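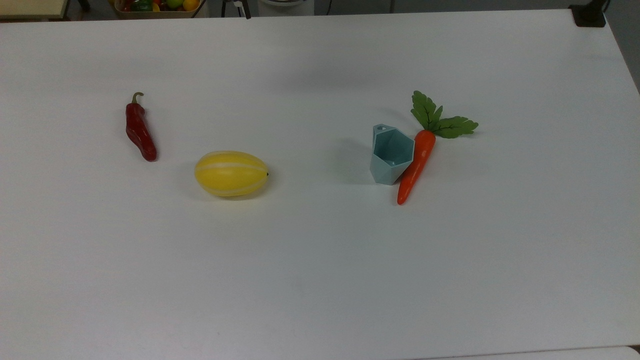 Notes for the Psalms of Ascent evening, second session. If you missed the first one, don't worry, I'll go over the bit you need.

Last time we read Psalm 120 and talked about what it's like to live among people who want a fight when you want peace. Tonight we move on to **Psalm 121**, and I'll admit it's my favorite of the whole set (I learned it as a kid and still say it in the car).

## Before we read

There are 15 of these songs, 120 to 134, and each has the same heading, "A Song of Ascents." The usual guess is that pilgrims sang them on the way up to Jerusalem for the feasts. We can't prove that, but try reading them as walking songs and see how well they fit!

## Verses 1 and 2

> I will lift up mine eyes unto the hills, from whence cometh my help.
> My help cometh from the Lord, which made heaven and earth.

The King James makes verse 1 sound like one long statement. Most newer translations turn the second half into a question: "Where does my help come from?" That changes things a lot. The hills might be comforting, or they might be where the robbers are, or where the neighbors keep their altars. I lean toward worried — the singer looks up, gulps, and asks. You may hear it differently, and I'd love to know why.

## Verses 3 to 8

Notice who is talking. In verses 1 and 2 it's "my help." From verse 3 on it's "thy foot," "thy keeper," "thy shade." Has a second voice come in, maybe a priest or a friend at the gate? Or is the singer giving himself a talking-to? I go back and forth on this one.

The word to circle is the Hebrew *shamar*, to keep or guard. The King James uses "keep" for some of them and "preserve" for the others, so in that version you'll need to mark both. It's the same verb Cain uses in Genesis 4:9 when he asks if he is his brother's keeper.

## To talk over

- Are the hills good news or bad news to you?
- Verse 7 says "from all evil." How do you pray that in a hard year?
- Who has said verse 8 over you, or who could you say it over?

## For next time

Read Psalm 122 out loud, 3 times if you can manage it, and then Psalm 100 for comparison. Both are about going in to worship, but listen for how different the mood is. Bring a pencil, and a second translation if you own one.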